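Handling and Condition, Session 2: Frames, Cases and the Word "Protection"

Handout for Mon 11 September. Bring it with you, along with a phone you don't mind taking out of its case in front of other people. Read the first two sections before class. The rest will make more sense once you have handled a few. 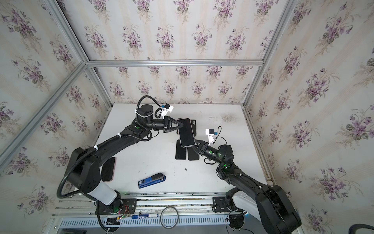 Department of Product Care and Repair, Requena College
Instructor: Trinidad Bermúdez, Room 511

1. What we are doing and why I am in a bad mood about it

Last session was about screens. Most of you came in sure that you could tell a good screen from a bad one by looking, and most of you missed the hairline mark on the sample I passed around first. I am not saying that to be mean. I missed it too when I bought the thing.

Today is the rest of the phone: the frame around the outside, the back, the buttons, the openings, and whatever people wrap it in. The trade has a lot of nice words for the condition of these parts. "Pristine." "Like new." "Light signs of use." Sellers use them freely and buyers read into them whatever they were hoping for. I would like you to leave this course unable to read the word "excellent" in a listing without asking what it is standing in for.

We will use three grading sheets. One is from Brumico, which buys used phones in bulk. One is from Plarach, which sells them on. The third is our own department sheet, and I have complaints about that one as well. Copies are in the folder by the door. Please put them back.

2. The grading sheets, compared

Brumico sheet. Grades from A to D. A is "no visible wear at arm's length." Whose arm? Under which light? I wrote to them and got a polite letter saying that their graders are trained. I am sure they are. The sheet still doesn't say how long an arm is.

Plarach sheet. Scores out of 100, which looks scientific. Try scoring the same phone twice, an hour apart, without looking at your first result. I did this with last year's group, and hardly anyone matched themselves. A score of 87 sounds like a measurement. What you have is a person's impression with a number attached.

Our sheet. Better in one respect: it asks you to name the part, the kind of mark and where it is before you give any grade at all. It is worse in another. The boxes are too small, so people write "ok" in them. If I see "ok" in a box, I will treat the box as blank.

For today, forget the grades. Fill in only the first three columns: part, mark, place. If there is no mark, write "none seen." Do not write "none." You don't know that.

3. The frame

Stand the phone on its long edge, or hold it edge-on at eye level, and turn it slowly under the lamp. A phone lying flat on its back shows you its screen and hides most of what matters in this section. Listing photos are nearly always taken flat, and I don't think that is an accident.

What you are looking for:

Dents at the corners. Corners take the fall. A small dent on a painted or dyed frame often shows as a bright point where the color has gone. A dent on a plain metal frame can be almost invisible until your thumb finds it. Use your thumb.

A line where the frame meets the glass. It should be even all the way around. If it widens somewhere, write down where, and don't guess at the cause yet. A swollen battery will do this. So will a bad repair. So will a bend. You are being asked to look, and the diagnosis comes in the October sessions. (If the back is visibly lifting, stop, put the phone down and call me over. Don't press it to see whether it goes back.)

Color that is too even. A frame that shows no wear at all on a phone with a tired screen may have been replaced. There is nothing wrong with a replaced frame. There is something wrong with not being told. 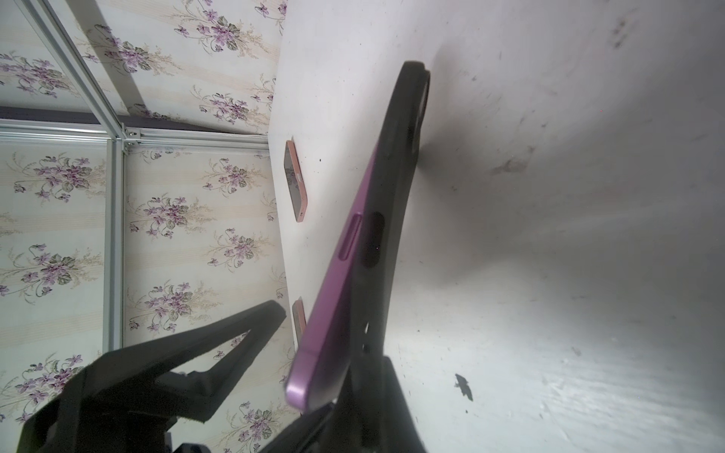
Buttons are where I would start if I only had a few seconds with a phone. They get pressed all day, they are separate pieces from the frame, and they are easy to lose and easy to replace with the wrong one. Sellers know that buyers look at the big surfaces first. So compare the finish on the button with the finish on the frame next to it, in the same light and from the same angle. A match looks like the long pill-shaped button on the lilac phone, which has the same lilac tone as the edge it sits in. That tells you the colors agree. It doesn't tell you that the button is original, or that it clicks, and I will mark you down for writing either of those on the strength of a color. Press it. Write down what you felt. If you can't press it, write that down.

Now for openings. Ports, speaker holes, microphone holes. These fill up with pocket lint and whatever was on the last table. Look in with the lamp and leave the pin where it is. Each year someone decides to be helpful with a pin. You are here to record the condition, and a phone you have poked at is in a different condition from the one you were given.

4. Cases

I promised you a fight about cases and I intend to have it.

The claim is that a case protects the phone. All right. From what? A decent case with a raised lip will take some of the shock out of a fall onto a corner and keep the glass off a flat surface when the phone is put face down. I accept that. I have dropped enough phones to accept it.

What I don't accept is the jump from there to "always kept in a case, so the body is perfect." You will see this sentence in nearly every private listing. It gives you a habit and asks you to infer a condition. Look at what a case does over a year or so. Grit gets in at the openings and along the lip. It stays there, pressed between two surfaces, and each time the phone flexes in a back pocket the grit moves a little. Take off a case that hasn't been off in a long time and look at the frame just inside the edge. Fine scratches, often in a band that follows the shape of the case. I have seen frames in worse condition under a case than the bare ones next to them on the bench.

I should be fair and say that I have also seen frames come out of a case with nothing on them at all. I don't have proper figures either way, and neither does anyone who has tried to sell me a case.

Handammont sells one that is described on the box as "dust-sealed." It has an opening for the charging port. You can work out the rest.

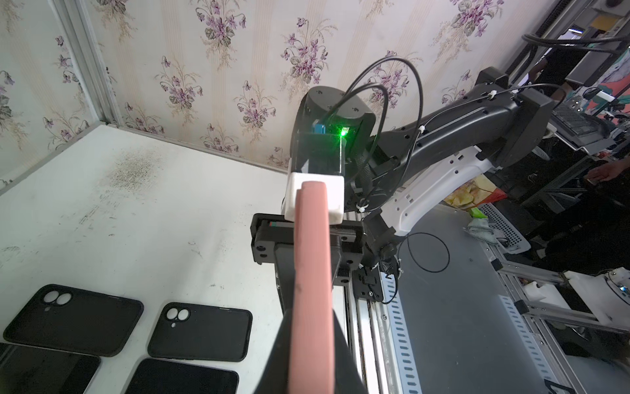

So when you get an item with a case, you have two items. Fill in two sheets. Take the case off before you write anything about the phone, and look at the inside of the case before you put it aside. The inside is the more useful half. Dust along one edge, a shiny patch where something has been rubbing, a print of the camera ring: all of that is evidence about the phone, and it is gone as soon as someone wipes it.

Check fit as well. A case can be the right length and width and still be wrong for the model. Go to the camera openings first and then the buttons. If an opening sits even slightly over a lens, the case belongs to something else, whatever the sticker says. Black cases are the worst offenders for this, since on a shelf they all look like each other, and people match them up by size alone.

5. The table you work on

A short section that people skip. Please don't.

You can't judge fine marks on a phone while you are busy making new ones. A white top is good for seeing things. It shows you outlines and edges clearly, and it shows you its own dirt, if you are willing to look at it. Wipe it before you start and again when you change items. Set a phone down and lift it straight up again. Don't slide it. Sliding glass across a speck of something hard is how a B becomes a C, and then the owner wants to know what happened and you say it was like that already, and you may even believe it.

Keep the phones apart from one another. Keep the cases apart from the phones. If two phones look alike, label the sheets before you pick either of them up. We had a mix-up last term between items 511 and 537, same model and same color, and to this day I couldn't tell you with confidence which sheet belongs to which. Both sheets said "good."

The light matters more than the table. Overhead light flattens everything. Use the bench lamp from the side, low, and move the phone through the light slowly. Reflections on a dark screen can pass for scratches and scratches can pass for reflections. If the mark stays put on the glass as you tilt it, it is probably on the glass. If it travels, it is probably the room.

6. Class exercise

Work in pairs. Each pair gets one phone and, if there is one, its case.

First person examines and speaks. Second person writes only what is said, in the words that were used. Then swap, with a fresh sheet, and the first sheet face down.

Compare the two. Where you disagree, go back to the phone together. You may not settle it by talking. If it can't be found again, it goes on the sheet as "reported by one, not found again." I know this feels fussy. Do it anyway.

Then, and only then, grade the phone by the Brumico sheet and by the Plarach sheet and see how far apart they land. Bring me the worst mismatch you get. I collect them.

7. Before next time

Find a listing for a used phone, any site, and copy out the sentence that describes its condition. Underline the words that report something a person could have seen. I would expect roughly 2 of them. Write a line on what you would ask the seller to photograph.

Your own sheets from today go in the tray outside my room. Sheets with "ok" on them will come back to you.

Sheets still missing from session 1: you know who you are, and so does the tray.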